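About us

Hello, and thanks for clicking through! I'm Beathag Sutherland and I started Starlow, which is a small company that reads Bills so you don't have to. Parliamentary ones, I mean, the sort that get a first reading on a wet afternoon and then turn up eighteen months later as something your business or your charity has to obey.

I used to work in the office of a backbench member (no names, he's retired and enjoying his roses) and a big part of my day was answering letters from people who had heard something on the radio about a new law and were worried sick. Half the time the thing they were worried about had been dropped at committee stage. The other half, it was much worse than they'd heard. I got rather good at writing back in plain words, and when the office closed I carried on doing it from my kitchen table for anyone who'd pay me a bit.

Sum-yee Ng joined me the following February. She'd been a clerk on a council up the coast and she knows standing orders the way other people know football scores. She does amendments, I do the background, and we argue about commas. The company name came from a farm my gran lived on, by the way. People keep asking if it stands for something.

What we do all week

Mostly we send out the Friday note. It goes to 600 subscribers at four o'clock and it tells you which Bills moved, which ones stalled, who tabled what and whether any of it is likely to matter. We try to keep it to two pages. When there's a finance Bill going through it creeps up to four, sorry!

We also write longer guides when something big comes along. The one on seized assets (where the money goes after the courts have finished with it, and which departments squabble over it) ran to 117 pages and is still the thing we get the most post about. I'm proud of that one, even though I missed a whole summer writing it. The procurement guide is shorter and cheerier, and the one on automation and work is being updated at the moment as the second reading got moved again.

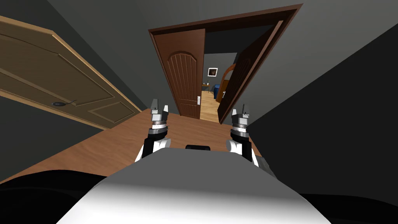

Two arms, two open grippers, in a computer-rendered scene.

If you're a small charity or a parish council you can have the Friday note for nothing. Just write in and tell us who you are. Everybody else pays, and that's how we keep the lights on. We don't take money from parties, campaigns or lobbying firms, and we never have. One firm did offer, quite a lot too, and Sum-yee wrote such a polite refusal that they sent us a Christmas card.

Do we have opinions? Of course we do, and we don't agree with each other on much. We keep them out of the note. If one of us slips, readers let us know by teatime and we put a correction at the top of the next issue, where you can't miss it.

Where to find us

We're upstairs at Crichton House, above the shoe repairer's, and the bell for the street door is the one marked Vusham (that's the accountants on the first floor, they're lovely and will let you up). The stairs are steep, so if that's a bother, tell us beforehand and we'll meet you in the café over the road.

We run evening talks too, usually on how a Bill becomes law and how to write to your member without being filed under "misc". The hall holds 70 and it does fill up, so book early. Tea is included, and the biscuits are better than they used to be.

Questions about your subscription go to Sum-yee, and questions about anything we've written come to me. We read everything, though in the last fortnight before recess it may take us a few days to answer.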